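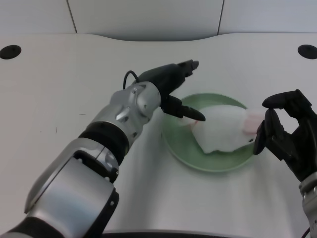

Fig. 1. Both grippers on the cloth, with the green plate underneath.

Session 7: two arms, one cloth

Hi all, my notes from the January block, typed up the same evening so they're a bit rambly. Bring them to the lab along with your own logbook, please, and not just on your phone (you'll want to scribble on them).

We spent most of the session on soft things. Up to now everybody has been picking up Skutik blocks, and blocks are lovely to work with! They stay the same shape and you can write down where the corners are. A cloth has no such manners. Look at Fig. 1 and try to tell me where you'd say the "corner" is once the thing is crumpled up like that. I had a go on the whiteboard and got three different answers out of the front row.

So what do we do about it? A few things to try in your pairs:

Pick the grasp point from what the camera sees right now. Don't reuse a point you saved on the last run.

Let one arm hold while the other arm moves. If both move at once you'll end up in a tug of war, and the plate goes for a ride too. Dénes Kocsis wrote a nice little hold/move switch last term and it's in the shared folder under Dunbar. Steal it, he doesn't mind.

Slow down near the plate. The raised rim is easy to catch with a fingertip. I've set the speed limit in the class config to 600 and I'd like it left there until your pair has been signed off. 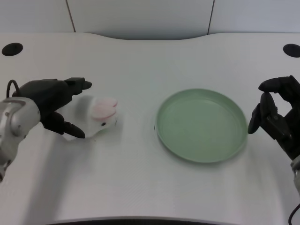 Fig. 2. Left gripper open, toy rabbit just ahead of the fingers, plate over to the right.

The rabbit is the other exercise, and I know it's everyone's favorite. It's soft too, but it has a body and a head and two long ears, so you've got a front and a back to work with. Before you write any code, sketch where you'd put each finger. Body or head? From the side or from above? What happens to your plan if it's facing the other way? I'd keep off the ears, personally, but if you've got a good argument for them I want to read it.

For your log, do 3 attempts with each object and write down every one, the bad ones too. Iraklis Spanos asked if a dropped rabbit counts as an attempt. Yes, Iraklis!

Reading is the Zornetti chapter on grasping, up to page 161. Skip the boxed proofs unless you enjoy that sort of thing. Logs go in the tray by my door before the next lab.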